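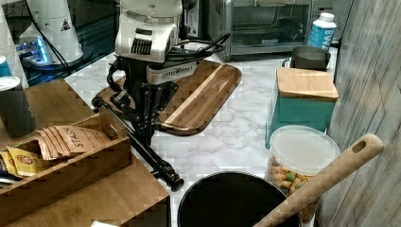 *Photo: Nandlow workshop*

August, 4:30 pm

Finished the first pass on the public vote tally for the Doltard community grants. The export came down clean this time. Nearly 3,000 ballots in the file, paper and online together. The paper ones were keyed in at Erno and still use the old charity codes, so I mapped them by hand and saved the table as `codes_v2`.

**Duplicates.** Matched on postcode plus email. That catches the online repeats but does nothing for paper, where most people left the email line blank. I flagged 70 and removed none. The rules sheet says one vote per person, but it doesn't say which one counts if there are two. Asked the Sarkar office for a ruling. Holding the totals until they answer.

**Late slips.** 30 paper slips came in an envelope with no received stamp. Keyed separately, not merged. With or without them the top of the list stays the same. They do swap the food bank and the hospice transport group lower down, and both of those are near the cutoff for the smaller award.

**Script.** The tally script was dropping any charity with an ampersand in its name. Fixed, reran, checked 2 of the affected groups against the paper count. Both match.

To do:

- chase Sarkar about duplicates
- ask Erno when the envelope arrived
- draft letters to the groups that missed out (last year's wording was too stiff)
- back up the scans before the shared drive gets moved

Slips are in the gray cabinet, second drawer. Please keep them in batch order.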